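Chance and Everyday Maths, Week 6 handout
Why the house doesn't need luck
Notes by Assunta Ferraro, updated 6 September 2021

Bring a calculator to the tutorial (the one on your phone is fine) and have a go at the questions at the end first. Chaiwat Chareonsuk is taking both tutorial groups this week, and he's asked me to pass on that he'd like to see working, even messy working.

Last week we finished on expected value, and quite a few of you said you could follow the formula but couldn't see what it was for. Fair enough! So this week it's all gambling. I don't gamble much myself – a sweep at work in November and that's me done – but I do love the arithmetic, and casino games are about the cleanest examples of expected value you'll ever meet.

1. A quick recap

Expected value is what you get when you multiply each possible result by its chance and add the lot up. If I pay you $3 when a fair die shows a six and you pay me $1 otherwise, your expected value per roll is (3 x 1/6) minus (1 x 5/6), or a loss of one third of a dollar. You will never lose exactly one third of a dollar on a single roll. It's an average over a great many rolls, and I want you to keep that in your head all the way through.

The house edge is just that expected loss written as a share of the stake. In my die game you stake $1 and lose a third of a dollar on average, so the edge is one third. Please don't play dice with me.

2. Roulette, one zero or two

A single-zero wheel has 37 pockets, numbered 0 to 36. Put $1 on a single number and the payout is 35 to 1, so you win $35 with chance 1/37 and lose your $1 with chance 36/37. Do the sum and you get minus 1/37, or a loss of 2.7 cents per dollar. Now try it for red, where there are 18 winning pockets and it pays even money: 18/37 minus 19/37. Same answer! The bets feel completely different to play, and the average cost is identical.

Add a second zero and there are 38 pockets, but the payouts stay put. The edge goes up to 2/38, or 5.3 cents in the dollar. One extra green pocket has nearly doubled the price of playing, and plenty of people walk straight past the sign telling them which wheel they're at. 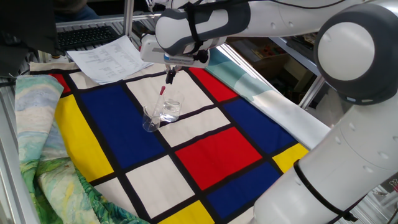 Glass pipette held above two small beakers.

3. Pokies and what "returns 90 per cent" means

We'll use a made-to-measure machine for the rest of the handout and call it Paisan. It takes $1 a spin and its return to player is 90 per cent. The edge is therefore 10 cents per spin.

The most common mistake I mark (every single year) goes like this: "If I take $400 in, I'll walk out with $360." That would be right if you put your $400 through the machine once and then stopped dead. Hardly anyone plays that way. You win a bit, the credits go back up, and you play the winnings as well. What matters is turnover, meaning the total of all the bets you make, and your turnover can be many times the cash you brought.

So, for Paisan:

400 spins: turnover $400, expected loss $40
2,000 spins: turnover $2,000, expected loss $200
4,000 spins: turnover $4,000, expected loss $400

Look at that last line. Someone who arrives with $400 and intends to keep playing till it's gone can expect to make $4,000 worth of bets on the way. That's why the session feels long and why it seemed for a while as if things were going quite well. Ulises Nina asked me in the lecture whether that means the player "got" $3,600 back. In a way, yes, and then bet it again.

4. Where the 90 per cent is hiding

An average can be lopsided. Suppose Paisan has a top prize of $4,000, and the chance of hitting it on any one spin is 1 in 40,000. Multiply them: the top prize contributes 10 cents to the expected return on each spin. The total return is 90 cents, so all the other prizes put together only give back 80.

What happens to the people who don't hit the top prize? They're playing a machine that returns 80 cents in the dollar, for all practical purposes. Over 2,000 spins their expected loss is $400 and not $200. And how many players miss out over 2,000 spins? The chance of missing on one spin is 39,999/40,000, so raise that to the power of 2,000 and you get 0.951. More than nine in ten players have the worse experience, and a small group with a very nice evening drags the average back up.

I think this is the most useful page of the whole topic, so read it twice. 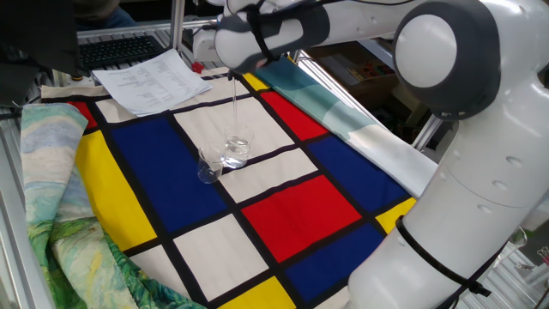 Clear liquid falling in a thin stream into a small glass beaker.

5. Wins that aren't

A pokie with lots of lines lets you bet, say, $1 and "win" 30 cents, complete with lights and a little tune. You've lost 70 cents. The textbook term is a loss disguised as a win. For our purposes it matters when you see a hit frequency quoted, because a hit usually means any payout at all, including ones smaller than the bet. A high hit frequency tells you how often something happens on the screen. It doesn't tell you the return, and you can't work one out from the other without the full prize table.

6. The doubling system

Somebody always brings this one up, and this year it was Manee Sukprasert, who made a pretty good case for it. You bet $5 on red. If you lose, bet $10, then $20, and so on, until you win, at which point you're $5 ahead. Then start again.

Let's say you've got $400 and you're at a single-zero wheel. Six bets in a row come to 5 + 10 + 20 + 40 + 80 + 160 = $315. A seventh would have to be $320 and you've only got $85 left, so six is your limit. The chance of losing six in a row is (19/37) to the sixth power, or 0.0183. That's 1 in 55.

So each round you either win $5 with chance 0.9817 or lose $315 with chance 0.0183. The expected value is a loss of 87 cents a round. Most rounds win! It's a lovely smooth ride with a cliff in it. A bigger bankroll moves the cliff further away and makes it higher, and the table limit puts a stop to it sooner or later anyway.

If you want a check on that 87 cents, work out the average total you stake per round (it comes to $32.10) and divide by 37. Every bet on the wheel carries the same edge, so no way of ordering your bets can shift it.

7. Is one bad night evidence of anything?

Thitima Nakpan's question from the forum: if a player loses $400 in 400 spins on Paisan, is the machine rigged? No, or at least that alone won't show it. Individual results are spread widely around the average, and the spread is large compared with $40 when the number of spins is small. As the spins pile up, the total result wanders further in dollars, but the loss per spin settles down towards 10 cents. We'll do the spread properly next week, with standard deviation, so don't worry if that last bit feels slippery.

Tutorial questions

Q1. A double-zero wheel pays 17 to 1 on a bet covering two numbers. Show that the edge is the same as for a single number.

Q2. Change Paisan's top prize to $2,000 and leave the odds at 1 in 40,000. If the other prizes still return 80 cents per dollar, what is the new overall return?

Q3. Redo the doubling system on a double-zero wheel, starting at $5 with $400 in hand. What's the expected loss per round?

Q4. A player makes 4,000 spins on the original Paisan and never sees the top prize. What is the expected loss? How likely is it to miss the prize over that many spins?

Q5 (harder). Invent a game with a $1 stake and an edge of exactly five cents in which the player wins something on more than half of all goes. Swap with a neighbour and check each other's sums.

Answers to Q1 and Q2 go up after the second tutorial. If gambling is a sore subject for you or someone at home, email me and I'll send a version of the questions about insurance, same marks and same methods.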